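Keeping Kitchen Drawers Running Smoothly

Most sticking drawers need cleaning and a little wax. Set aside an hour for a bank of four and do them one at a time, so the contents don't get mixed up.

Empty the drawer and take it all the way out. On older cabinets it will lift free once you tilt the front up. On metal slides, look for a small plastic lever on each side. One usually goes up and the other down. Press both and pull straight toward you.

Vacuum the opening with the crevice tool, then wipe the runners with a cloth and warm water with a drop of dish soap. Crumbs collect at the very back, where the slide stops. Dry everything before you go on.

For wooden runners, rub a plain white candle along the bottom edges of the drawer sides and along the rails. Two passes will do. If the wood is rough, sand it first with 300 grit paper and brush off the dust. Don't use cooking oil. It turns gummy by the end of summer and holds dirt. 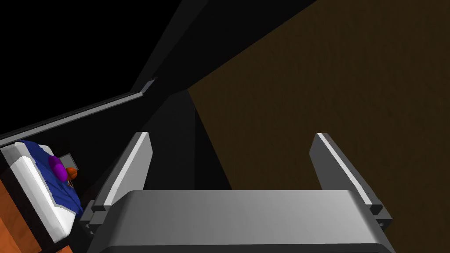
Syahrul Entili wrote in to say that bar soap worked fine on the drawers in a 1911 house in Gredley, but that it had to be scraped off and redone every March, and that a candle has lasted much longer. Paraffin does hold up better in a damp kitchen.

For metal slides, use a dry silicone spray. Spray it on a rag and wipe it on, or it will get on the cabinet floor and anything you store there. Work the slide in and out 9 or 10 times and wipe off what squeezes out.

If the drawer still drags, check the screws. The front pair on each slide takes most of the load and works loose first. Where the hole is stripped, pack it with a toothpick and wood glue, let it set overnight, trim it flush, and put the same screw back in.

A drawer that rubs on one side only is probably out of square. Measure corner to corner both ways. If the two numbers differ, glue the loose joint and clamp it until they match.

Put the heavy things back last, toward the rear.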